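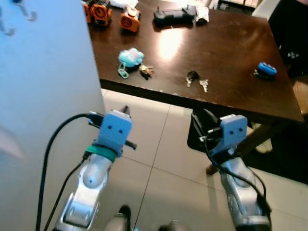 Week 3 handout: Recording your own demonstrations

Updated May 16, 2026

Okay, so last week was all loss curves, and I promised you something you could get your hands on. This week you're going to make data! Everything we've trained so far came from the set Uthai Pongsiri recorded back in January, and you've all seen what the policy does when it meets a key ring it doesn't know (it dithers, then it grabs the table). I'd like your recordings to fix some of that.

The task is tabletop pick and place with two arms. You drive, the robot's joints and cameras get logged, and each run from start pose to finish pose is one episode. Your group owes me 15 good ones. The January set, which you'll find in the course folder under Finach, has 328 episodes, and with the older Skorkov runs added we get to 794. That sounds like plenty until you look at how alike they are.

Before you start

Clutter the table. I mean it! Keys, key fobs, a plush keychain, a game controller, whatever's in the bin. Keep the objects apart enough that a finger can get in beside them, but don't line them up like a shop window. Move things between episodes, and turn them too, because a key ring lying the other way round is a different grasp.

Look at where the light lands. Our tabletop is glossy and you get bright patches on it, and I want some episodes with an object right next to the glare. Leave the blinds alone during a run, though.

Check the cables. They loop around both arms, and a loop that looks fine at the start pose can end up across your object halfway through a reach.

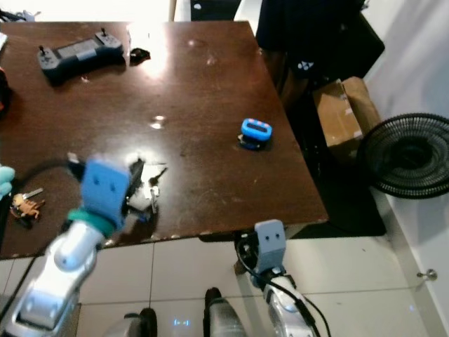

Both arms at the table, left gripper over the surface. Note the cable running across the tabletop.

While you're driving

Go slower than feels natural, but don't stop and think in mid-air. Long pauses get learned like anything else (Omar Karam's group had a beautiful policy that hovered forever). If you fumble a grasp and recover, keep the episode and tag it "recovery". If you fumble and give up, tag it "fail" and keep that too, it just doesn't count toward your total.

Swap drivers. Everyone in the group records at least 3 episodes, since we all have habits and the model will happily copy yours.

Labels

One plain sentence per episode: "pick up the keys with the left gripper". Name the object and the arm. Please skip "the thing", Dalal Sayegh has to clean these and she has asked me nicely twice.

Upload to the Grirnari folder with your group name. Trouble with the logger goes to Joelle Matar, trouble with the assignment goes to me. Read the Georgiev notes on episode length before next class, sections 1 and 2 only.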